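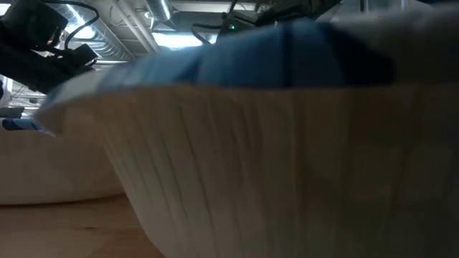

来信里问得很直接：你们试用了这么久，能不能先讲清楚，这套东西买回去以后，不会写程序的人到底能不能用，出了问题是自己修还是等人来修，别一上来就放参数表。

资料 > 讲座与培训 > 双臂桌面套件 > 讲稿备注

Skideo双臂桌面套件试用讲稿备注（讲者自用，按页翻）

第1页 开场

第一张图停留久一点，让后排看清。先念来信，再回答。

直接给答案：日常操作，不会写程序的人能用，我们组里操作最多的两位同事都没有编程背景。换任务、改流程，需要一个会看配置文件的人。维修分两种，夹爪指垫和线缆自己换，关节以上的部分寄回。

说明身份：我们是Tirnmont的试用方，设备由Drarnwood代理商提供，试用期结束后按合同付了租金。今天讲的内容没有给厂家看过。

介绍一下名称，容易混：Skideo是套件的名字，Väisänen是配套的示教软件，两边各出各的版本，说明书也是两本。后面我说“套件”指硬件，说“软件”指Väisänen。

第2页 套件里有什么

照着装箱单讲，不展开。

两条机械臂，两个夹爪，一套上方安装架，控制盒一个，示教手柄一对，相机和线缆若干。桌子不包含在内。我们用的是自己的木桌，代理商来看过，说可以用。

安装方式是从上往下吊装。选这个方式的好处是桌面空出来，人可以从侧面伸手放东西。代价是对上方空间有要求，房顶如果有风管和管线，装之前要先量。我们第一次没有量准，安装架退回去换了一根立柱，耽误了14天。

提醒听众：订货前把房间高度、管线最低点、灯的位置一起报给代理商。报灯的位置是因为相机，第6页再讲。

第3页 我们拿它做什么

回到开头那张图的内容，用一句话带过：木桌面，白碗，碗里一团蓝色的软东西，上方是黑色的夹爪。

我们的任务都围绕软的、会变形的东西：把软物从一个容器拿到另一个容器，放下，再拿回来。做这类任务是有考虑的。硬的方块、圆柱，现在市面上的套件都能抓，演示视频里也都是这些，看不出差别。软物每次的形状都不一样，抓的位置差一点，提起来的样子就不一样，对夹爪和软件都是考验。

容器选得也比较杂，有深的有浅的，有壁面光滑的，也有带褶的。带褶的碗壁在相机画面里会出现很多细的明暗线，软件自带的边缘识别对它不太友好。这一点厂家手册没有写，我们是在第二周发现的。

（如果有人问为什么不用标准件：标准件测过，数据在附录，可以会后给。）

第4页 数字

只放四行字，慢慢念。

完整流程一共执行741次，指从开始抓取到双臂回到待机位置，中间没有停机。

中途需要人介入的有315次。介入的范围比较宽，按一下继续键也算，把掉在桌上的东西放回碗里也算。

单次连续运行最长的一天是14小时，分两班人看着。

示教片段录了近2,000段，筛掉的另算，没有计入。

第二行要多解释。315次看上去很高，不要回避。其中大部分集中在前期，当时夹爪的闭合力设得偏小，软物提到碗沿就滑下去。调过之后介入少了很多，但我们没有把前后两段分开统计，所以今天给不出一个干净的对比。以后要做同类试用的单位，建议从第一次改参数起就另开一个表。

有人可能会用741减315去算“成功率”。提前说明，这样算不对，介入过的流程也有很多最后是完成的。

第5页 夹爪

这一页讲得细一点，采购的人最关心。

夹爪外壳是方形的，体积比照片上显得大。伸进深碗的时候，手指能到底，外壳先碰到碗沿。我们的处理办法是让手腕倾斜着进去，软件里有一个“斜入”选项，默认关闭，要在高级菜单里打开。打开以后单次动作会慢一些。

指垫是耗材。随箱带了两副备用，我们全用完了，又补订过一次。换指垫用一把小六角扳手，熟练以后几分钟一副。扳手随箱附带，很小，容易丢，建议系根绳子挂在安装架上。

指示灯：绿色常亮是待机或正常运行，两种状态共用一个颜色，这是我们对硬件提的第一条意见。操作员站在桌边，只看灯，分不出机械臂是停着等指令还是下一秒就要动。我们后来在控制盒上加了一个蜂鸣器，动作前响一声。代理商说新一批会改，我没有见到新一批的东西，所以只转述，不作保证。

线缆：从夹爪后方绕上去，留了活动余量。余量留得太多会在相机画面里晃，留得太少转腕的时候会拉紧。手册给的长度偏短，我们放长了一个拳头左右的量。

第6页 相机和光线

相机装得低的时候，近处的容器会占掉很大一块画面，后面的东西被挡住。我们试过几个高度，各有各的毛病。装高了，容器里面看得清，但看不出软物高出碗沿多少。装低了，高出碗沿的部分看得清，容器里面就看不到了。

目前的做法是高低各一个，软件里设成两路都要看到目标才下发抓取指令。坏处是只要一路被挡，就会一直等着。等待超时默认很长，建议改短，超时后让操作员来判断。

灯的问题：顶灯如果正好落进相机视野，会出现一块过曝。过曝的位置不动，人眼看着没什么，软件会把附近物体的轮廓算偏。能换角度就换角度，不能换角度就给灯加一层散光板。散光板我们用的是普通办公灯的配件，不贵。

对焦也顺带讲一句。相机是定焦，离得太近的物体是虚的。代理商的安装图上给了最近距离，请照着做，别为了画面好看往前挪。

第7页 示教软件Väisänen

先说优点。录制和回放分得很清楚，操作员戴上手套握着手柄就能录，录完当场能看。删掉一段只要按两下，误删可以在当天找回。两位没有编程背景的同事，一个上午学会录制，第二天开始独立录。

界面有中文，翻译质量一般。“释放”和“松开”在两个菜单里指的是两个不同的动作，一个是夹爪张开，一个是解除关节锁定。我们在屏幕边上贴了纸条。这一条请听众务必记下来，解除关节锁定的时候手臂会往下沉一点，下面不能有手。

再说缺点。双臂任务的时间对齐只能手动调，左臂先动还是右臂先动，要在时间轴上一格一格拖。任务短还可以忍受，任务长了很费眼睛。

导出格式有两种，通用格式会丢掉夹爪的力数据。要做后续分析的，请选另一种，文件大很多，硬盘提前备好。

软件升级过一次，升级以后旧的录制能打开，旧的标注不能直接打开，要经过一个转换工具。转换工具在代理商那里，要发邮件去要。我们等了两天拿到。

第8页 服务

分三件事讲。

安装：代理商派人来，半天装完，第二次来换立柱也没有另外收费。装完会做一次校准，校准记录要当场索取，后来再要就比较麻烦。

培训：包含一次现场培训，内容偏基础。我们认为够操作员用，不够维护人员用。维护人员的培训是另外报价的项目，谈合同的时候一起谈比较划算。

报修：走邮件，工作时间内一般下午能收到回复。我们寄回过一次右臂腕部模块，期间用备用模块顶着，没有停工。备用模块是试用协议里写明提供的，正式采购的合同默认没有这一条，请自己加上。

第9页 适合谁，不适合谁

适合：要采集双臂操作数据的小组；要给学员做示教课的单位；手头有一两个固定任务、愿意花几周调参数的实验室。

不太适合：想买回去直接上产线的。节拍不够快，防护等级也不够，厂家没有宣传过这方面的用途，代理商的销售人员有时候会说得比较满，听的时候留意一下。

房顶低的房间也要慎重。吊装架有矮的型号，配矮架以后手臂的活动范围会缩小，缩小多少请让代理商按你的桌子画图。

我们自己的决定：续租，暂不购买。等指示灯和时间轴两件事有了结果再谈。

第10页 问答备用

问价格：租金和购买价都随配置变，合同里有保密条款，不能在会上报。可以说的是，耗材开销主要在指垫，预算里单列一行就可以。

问能不能单臂用：可以，软件里停用一条臂即可，停用的那条要先收到待机位置再断使能，顺序反了会报错，需要重新校准。

问噪声：两条手臂同时运行时可以正常交谈。房间里通风的声音比它大。

问能不能抓湿的东西：没有试过，手册里写的是不建议，夹爪接缝处没有密封。

问能不能换第三方夹爪：接口是公开的，我们没有换。换了以后腕部模块的保修怎么算，代理商给过两种说法，请要书面答复。

问数据能不能给：录制片段不对外，介入记录的表格可以给空白模板，会后到签到台留邮箱，下午三点以前留的当天发。

投影关掉之前把装箱单那一页再放一次，有人要拍照。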